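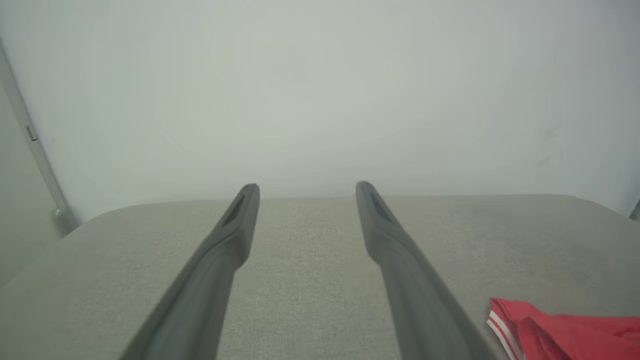
Figure 1. Light gray fabric top with a rounded far corner, against the off-white wall.

Covering a Flat Top in Fabric: Weave, Corners and Wear
Project report, Materials and Making, Jativside College
Submitted Oct 28, 2020

1. What we wanted to do

Our group picked this project after sitting on the old bench in the Nishimura Building for a whole semester. The vinyl had cracked along the front edge and the corners were held down with tape. We wanted to learn how a flat top gets covered properly, so that the fabric lies smooth in the middle and goes over a curved corner without a big lump. None of us had done any upholstery before, unless you count one seat cushion that came apart in the wash.

We set three questions:
Which fabric holds up best to rubbing?
How do you take a woven fabric around a rounded corner?
Does the color change how much wear and dirt you notice?

The third question got added late and ended up being the one we argued about most.

2. Choosing the fabric

We ordered sample squares from Prultis in August and spread them out on every flat thing we could find. There were loose weaves, tight weaves, a felt, and one very fuzzy bouclé that everybody wanted to touch and that we dropped after the first rub test (it looked like a sheep in a bad mood).

The two finalists were a wool-blend felt and a fine, even weave in light gray with a slight speckle. The felt was easier to cut and didn't fray at all. The weave had more stretch on the diagonal, and that is a huge help at a corner! It was also the heavier of the two. We weighed a one-meter square on the scale in the print room and got 409 grams.

We chose the weave. If we had been doing square corners we might have gone the other way.

3. Rub test

We don't have a proper abrasion machine, so we made our own test. Each sample was stapled tight over a block of scrap wood. Then we took a piece of canvas folded over a sanding block and rubbed it back and forth in a straight line, keeping the same person on the same sample so the pressure stayed close to even. Every sample got 1,000 strokes. We did this over several afternoons with music on and it was more fun than it sounds.

Results by fabric:

Bouclé: loops pulled early, stopped before the full run.
Loose weave: threads shifted sideways, gaps visible when held to a window.
Felt: surface went fuzzy, with small pills along the path.
Fine light gray weave: a faint shine where the block turned around, no pills.

After the full run we kept going on the fine weave just to see what would happen. We gave up at 2,358 strokes with tired arms and a sample that still looked good enough to use. We didn't repeat this on the felt, so the two long-run results can't be compared directly.

4. The rounded corner

This was the hard part, and also the part we liked most. Our first try was on a plywood practice panel 1,067 mm long, with one corner cut to a curve using a dinner plate as the template. We pulled the fabric straight down over the curve, stapled it, and got seven fat pleats that you could feel through your jeans.

The second try went better. We turned the cloth so that the diagonal of the weave pointed out through the middle of the corner. That way the stretchiest direction was exactly where we needed it. We put one staple in the center of the curve, then one on each side, and kept splitting the distance. The extra cloth ended up in tiny folds on the underside, where it could be trimmed.

The third try used the same order but with the batting cut back a finger's width from the edge. What a difference! The curve came out clean, and the top stayed flat right up to where it starts to turn down.

Things we learned by getting them wrong:

Pull the middle of each long side first and leave all corners for last.
Draw a chalk line along the grain before anything is stapled. A speckled weave hides a crooked grain until you stand back, and then you can't stop seeing it.
Spray glue (we used Firix) is good for holding batting to the board. Under thin fabric it leaves stiff patches, so keep it away from the top layer.
Keep the staples shallow enough to pull. We removed a lot of them.

5. Color and light

Light gray sounded like a risky choice for something people sit on. To check, we made three marks on each sample: pencil, dry coffee grounds brushed off by hand, and a dusty shoe sole pressed once. Then we asked classmates to stand two steps away and point at whatever they noticed.

The pencil was spotted on nearly everything. The coffee showed badly on the plain cream sample and hardly at all on the speckled gray. The shoe print was hardest to find on the gray too. Our guess is that the small flecks break up the outline of a stain, so your eye treats it as part of the cloth. A darker gray hid the pencil better, but lint showed on it right away.

We also paid attention to the background. Against an off-white wall the light gray looks calm and a little warmer than it did in the sample book, and the line where the fabric meets the wall stays soft. Next to a bright white sheet of paper the same cloth looked almost blue. If we did this again we would take the samples to the wall before choosing, and look at them in the morning and again late in the day. Shading across a big flat piece is also stronger than you expect from a small square. Some bands that looked to us like dirt were just light.

6. Problems and limits

Our strokes were done by hand, so the pressure varied. The stain check had a small group of viewers, all of them in our own class, and several already knew which fabric we were rooting for. We only tested one curve, and a tighter one would probably need a cut or a seam.

We also didn't look at cleaning. The sample card says to spot clean with water and mild soap, and we would like to find out if the shine from the rub test goes away after that.

7. Next steps

We want to try piping along the edge, and a removable cover with a zipper on the back side so it can be washed. One of us has already cut the piping cord. The practice panels are in the materials room on the bottom shelf, with the fabric side facing in, and anyone working on corners next semester is welcome to take them apart and see how the folds lie underneath.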